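My New Favorite Photo Book Maker (And the One Thing I'd Change)

I have been promising a review of the Prenduvley photo book since August, and I finally have mine in my hands, so let's do this! If you've been following along you know I was stuck on last year's family album for ages. I had 4000 pictures sitting on my phone, plus whatever was on the old camera, and every time I opened the folder I closed it again and went to fold laundry instead.

I paid for this one myself, by the way. Prenduvley has no clue I exist.

I ordered the large landscape book with the linen cover, in the color they call Minmont (a soft gray-green, a little darker than it looks on their website). I've used three other companies over the years, so I have some opinions about paper and spines and those awful cropping tools that slice off your grandmother's hat.
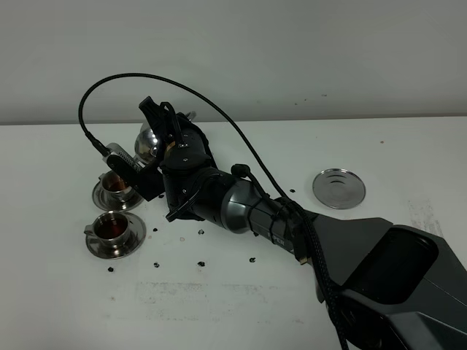

Getting your pictures in

The uploader is the best I've used, hands down. You drag a whole folder over and it just goes, and you can keep working on your pages while the rest comes in behind you. I sent up 2000 pictures in one evening while I watched a movie, and it only stalled once, when our internet hiccuped. It picked right back up where it left off! My last company made me start over if the screen so much as dimmed.

It also tucks near-duplicates into little stacks, so your nine shots of the same birthday candle show up as one. You can open the stack and choose a different favorite. I thought it would make terrible choices and it made pretty decent ones, although it has a real thing for pictures where everyone is looking down. Check your stacks.

What it doesn't do is sort by date if your pictures come from more than one device. The camera clock was off by an hour all year (my fault, I never changed it) and so the beach trip was shuffled like a deck of cards. I fixed it by hand, and I was grumpy.

Layouts and fonts

There are plenty of page templates, and most of them are nice and plain with lots of white space, which I love. I'm over the fake washi tape and the little clip art suitcases. You can pull any picture box bigger or smaller, and the other boxes scoot over to make room. I giggled the first time it happened. Full-bleed spreads work beautifully if you keep faces well away from the middle of the book.

The fonts, though. Oh boy. Only 6 of them, and two are scripts that nobody over forty could read without a flashlight. I ended up using the one called Gough for everything, headings and captions both. It's a friendly, slightly chunky serif and it printed very crisply, even at the smallest size. But I'd love a simple typewriter face for dates, and please, please let us set our own colors. You get black, white, and two grays.

Captions also have a character limit that you don't find out about until you've hit it. I like to write long rambly captions (shocking, I know) and had to trim nearly every one.

Paper and printing

Okay, this is where I got excited. I picked the Honby matte, the heavier of the two papers, and it is gorgeous. It has a tiny bit of tooth to it, it doesn't show fingerprints, and the pages turn with that nice thick sound. Skin tones came out warm and natural. I'd say the darks are a touch darker than on my screen, so if you have a lot of indoor evening pictures, nudge the brightness up before you order. My Thanksgiving pages are moodier than Thanksgiving really was!

Everything in my book was at 300 dpi or better except for a few pictures my sister texted me, and the editor put a little orange flag on those. I used them small and they look fine. One I stubbornly stretched to a full page in spite of the flag, and yes, it's fuzzy. They warned me.

The book opens flat on the table without you having to hold it down with your elbow, so you can page through it with a snack in one hand. The linen cover picks up lint if you so much as look at it, but a swipe with a lint roller takes care of that. The foil title on the spine is straight and clean. My one from another company had a title that wandered downhill, and it still bugs me every time I walk past the shelf.

Would I order again?

Yes, and I already have a second one started for my parents. It's not the cheapest book out there, and shipping is slow unless you pay extra, so don't leave it until the week before a gift is due. But they have sales pretty often, and your project stays saved in your account, so build it now and wait for the code to land in your inbox. That's my plan for the grandparents' copy, anyway. If they ever add a typewriter font I'll probably order a third for no reason at all.

Tell me in the comments what you're using for your family albums, and whether you do one big book a year or smaller ones by season. I keep going back and forth!
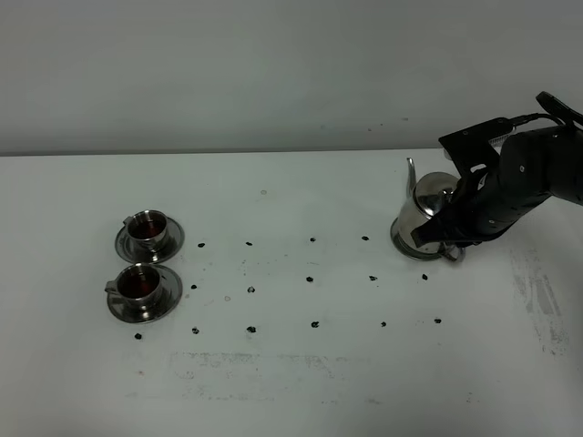 Comments

Honeybee Pages: I do seasons! Four skinny books a year and they fit in the kids' cubby. I've got the Prenduvley one in the thinner paper and wish I'd sprung for the Honby, mine shows a bit of the picture on the other side when you hold a page up. Did you get the slipcase? I can't decide if it's worth it.

Reply from the author: Ooh, I skipped the slipcase, but with all that lint I'm rethinking it for my parents' copy. And four skinny books sounds so much less scary than one giant one!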